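Culture > Screen > Interviews

248 comments

I got to the coffee place in Gretton early, and Rafsan Bhuiyan was already there with a bagel and two phones face down on the table. He used to run one of the bigger fan accounts for Oller, the Skeser fantasy series about the salt merchants. He stopped in November, when the show's lead actor put up a post backing the police during the dock strike, and he's spent most of his time since then asking people to cancel Skeser.

I wanted to know how you go from making costume threads to running a boycott. He laughed at that.

"Same skills," he said. "You're up too late, you're arguing with strangers, you know way too much about one person's face."

If you missed the whole thing (lucky you), it went like this. The dockworkers had been out for weeks, there had been some ugly evenings at the gates, and the actor shared a graphic thanking the officers "for keeping our port open." It was up for less than a day. Skeser said its performers speak for themselves and then went right ahead with the season two trailer.

Rafsan saw the post at six in the morning. His uncle was on strike.

"I thought it was a fake at first," he told me. "People make fake posts about that cast all the time, so I went and checked, and then I just sat on the edge of the tub. I had that guy's picture on my laptop! I'd defended him over the accent thing, over the haircut, over everything."

He didn't write anything that morning. He went to work, came home, talked to his uncle on the phone and then put up one paragraph on the fan account saying he was done with the show until the actor talked to the strikers. By the time he woke up the next day there were 80 people in a group chat he hadn't started.

One of them was Anjana Khondokar, who joined us halfway through the bagel. She writes most of what the group puts out, and she's a lot less sorry than he is about losing the show.

"I liked season one fine," she said. "I liked the boats. But Rafsan was grieving, and I was mad, so it worked out that I did the typing."

What she typed was a letter to Skeser, 32 pages once the signatures were on it, asking for two things: a meeting between the actor and the dockworkers, and a donation to the hardship fund matching what the company spent on the trailer launch. They've had one reply. She read it to me off her phone and it was mostly "thank you for your passion."

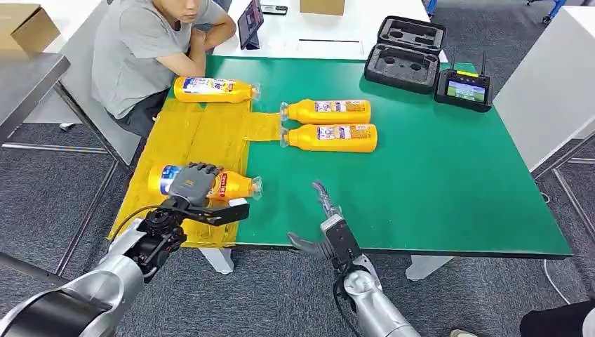 A robotic hand closed over an orange-yellow bottle lying on its side.

I asked the question I figured everybody asks them. Why should an actor's opinion matter this much? He isn't the mayor. He pretends to sell salt.

Anjana had clearly heard it before. "Then why does Skeser pay him to have opinions about phones?" she said. "He's in the ads. He goes on the morning shows and tells you what he cares about, and they love it. They can't turn around and say his voice doesn't count when it's a strike."

Rafsan was slower. He picked at the seeds on his plate for a bit.

"I don't think he's a monster," he said. "I think he was in a nice apartment and someone sent him a graphic. But my uncle was standing outside in the rain that week, and he'd watched the show with me. He liked it. That's the part I can't get around – he was a fan."

They don't agree on everything, and they were pretty open about it with me there. Some people in the chat had started going after the younger cast members, asking each of them to make a statement. Rafsan hated it. He asked them to stop, and a few left and set up their own account, which has more followers now. Anjana thinks he was right but says she understood the impulse. "When the big one won't answer, you knock on the smaller doors," she said. "It doesn't make it nice."

There was also the screening. The Nouri, the old two-screen theater by the bus station, had booked the season two premiere as a free community night, and the group stood outside with flyers. They'd printed 100 and came home with most of them. It was cold, the line was mainly parents with kids in cardboard merchant hats, and Rafsan found himself complimenting the hats.

"One little girl asked me if I was coming in," he said. "I said no, I've seen it. I hadn't seen it."

Has he watched it since?

He looked at Anjana, and she put her hands up like it was none of her business.

"My cousin told me the ending," he said. "I asked her to. I wanted to know about the boats."

The strike has been settled, the actor hasn't posted about it again, and Skeser hasn't said whether there'll be a third season. The group still meets on a call in the evenings when enough people can make it. They're working on a second letter, and Anjana says this one is going to be short. Rafsan hasn't deleted the old fan account. He logs in now and then to answer people who want help with their costumes.

Share this story | 248 comments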